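History of Measurement, Unit 6 handout
Weighing and measuring the Earth: how far should we trust the old numbers?
Instructor: Liesbeth Geerts

Read this before Wednesday. Bring the Rotich chapter and a pencil.

Most textbooks give the story of the Earth's shape as a straight march. The Greeks said it was a sphere, Newton said it was a bit flat at the poles, some Frenchmen went to Peru and Lapland to check, and everyone went home satisfied. I don't believe in straight marches, and by the end of this unit I hope you won't either.

Start with Eratosthenes. You will have read that he got the size of the Earth almost exactly right. Right in what unit? We don't know how long his stadion was. Pick a short one and he looks like a genius. Pick a long one and he is off by a good deal. Writers who praise his accuracy have usually picked the stadion that makes him accurate, and then been amazed at the result. He also put the arc between Alexandria and Syene at one part in 50 of a full circle, a suspiciously handy fraction.

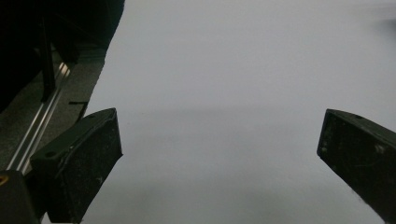

Page 32

6.2 The problem of the plumb line

Every survey of this kind leans on a plumb line to find "down." Large mountains pull the line a little to one side. Bouguer knew this and tried to measure the effect in the Andes, with poor results. Later surveyors often knew it too and left it out of their error estimates. When you see a tidy error bar on an old survey, ask what the author decided not to put in it.

Kong's article on the Lapland party is good on this. She reads the field books beside the published report and finds that the report is a lot more confident. Slanina disagrees and thinks Kong is too hard on them. Read both. I side with Kong, but her section on instruments is thin.

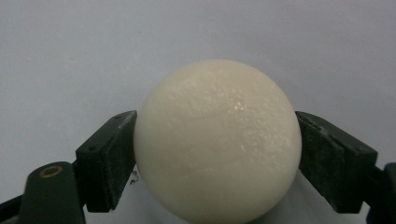
6.3 Why a sphere is still used

Having spent so long showing that the Earth is not a true sphere, surveyors went on treating it as one whenever the sums got hard. For a small map this does little harm. For a long line it does, and you should be able to say where the trouble begins. "Close enough" needs a number attached.

Questions for discussion

Would Eratosthenes be famous if his answer had been poor by every stadion?
What would Kong need to find in the field books to change her mind?
Ondrejka says (page 46) that flattening was "settled" by the two expeditions. Settled for whom?

Written work: one page, on any one of the questions. Please don't send me a summary of the reading. I have read it.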